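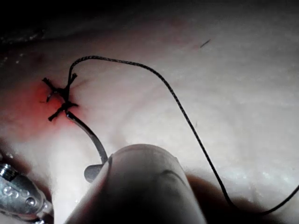
Kurz vor vier hörte Maksym Dovhaniuk auf, die Meldungen wegzuklicken.

Sechzig waren es seit Mittag. Immer dieselbe. Kraftwert außerhalb Toleranz, Arm links, bestätigen. Bestätigt. Weiter. Wieder. Er hatte den Daumen schon da liegen, bevor der Ton kam.

"Was ist?", fragte Saxena vom Nebentisch.

"Nichts. Sensor."

Der Sensor. Seit März der Sensor. Im Protokoll von Derketti stand er als kosmetisch. Irgendwer hatte das Wort hingeschrieben und alle hatten es abgeschrieben, Woche für Woche, auch er. Kosmetisch. Ein Arm, der nicht weiß, wie fest er zieht.

Er fuhr den nächsten Stich an. Einstich, Bogen, Ausstich. Die Finger in den Griffen, die Stirn am Polster, der Nacken hart. Faden nachziehen. Die Konsole gab ihm Widerstand in die Hand, weich, beinahe freundlich. Noch ein Stück. Noch ein Stück.

Dann kein Widerstand mehr.

Er ließ los. Sofort, dachte er später. Das sagte er auch: sofort. Aber der Arm zog weiter. Ganz ruhig, ohne Ruck, wie jemand der eine Schublade aufmacht. Das Material kam mit hoch. Ein kleines Zelt, weiß an der Spitze.

"Kamlesh."

"Gleich."

"Kamlesh!"

Stuhl, Schritte. Saxenas Hand auf dem roten Knopf. Ein Schlag im Gestell, die Bremsen, dann nur der Lüfter. Der Faden stand so stramm, daß Maksym meinte, ihn summen zu hören. Konnte gar nicht sein, durch die Scheibe.

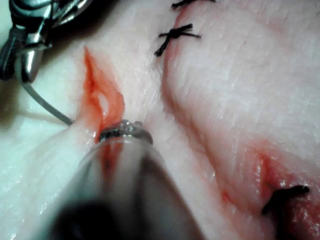
Links der offene Schnitt, rechts die Naht mit den schwarzen Knoten.

"Wie lange?", fragte Saxena.

"Was, wie lange."

"Zwischen Loslassen und Knopf."

Er wusste es nicht. Eine Sekunde. Vier. Er hatte losgelassen, das wusste er, die Hände waren ja leer gewesen. Er sah sie an. Immer noch leer.

Saxena saß schon am Log. Die Zeilen liefen, er murmelte mit. Kamlesh Saxena konnte Logs lesen wie andere Leute Todesanzeigen, mit dem Finger, von unten nach oben. Bei Plarnodeck hatte er das sechs Jahre gemacht, bevor die Abteilung verkauft wurde, und von dort kam auch der Code für die Zugregelung. Sein Code zum Teil. Davon redete er nie.

"3,000", sagte er.

"Was?"

"Sollwert. Drei Komma null null null Newton. Die ganze Zeit, hier, schau. Und der Regler liest eine Null zurück. Fehlt Kraft, also zieht er. Liest Null, zieht mehr."

"Und das Loslassen?"

Saxena scrollte. Blieb stehen. Scrollte zurück.

"Loslassen ist da", sagte er. "Kommt an. Wird in die Warteschlange gestellt."

"Hinter was?"

Keine Antwort. Maksym beugte sich über seine Schulter und las selbst. Bestätigung Bediener. Bestätigung Bediener. Bestätigung Bediener. Sechzig mal sein Daumen, ordentlich untereinander, mit Uhrzeit. Und ganz hinten, als letztes, die offenen Hände.

Draußen ging jemand mit einem Wagen vorbei, eine Rolle quietschte.

"Kanaujia will den Arm im Sommer", sagte Saxena. "Im Haus. Am Tisch."

"Ich weiß."

"Die haben unterschrieben."

"Ich weiß, Kamlesh."

Es war Schaum und Silikon oder was Stemstead da eben goß, ein Pad, Nummer 196, man zog es ab und legte ein neues hin. Es tat keinem weh. Er sagte sich das vor, und dabei rieb er sich den Handballen an der Hose, immer an der selben Stelle.

Saxena hatte das Protokoll aufgemacht. Der Cursor stand im Feld hinter dem Wort kosmetisch. Blinkte. Er nahm die Hand von der Tastatur und schob sie rüber - zu Maksym.

"Du hast gedrückt", sagte er. Nicht böse. Müde eher.

"Du hast es geschrieben. Im März."

"Ja."

Maksym löschte das Wort, Buchstabe für Buchstabe, es dauerte. Dann saß er da. Das Feld war leer, darunter stand Pflichtfeld in Rot, und aus der Konsole kam der Ton. Sein Daumen zuckte.

"Lass", sagte Saxena.

Er ließ es piepen.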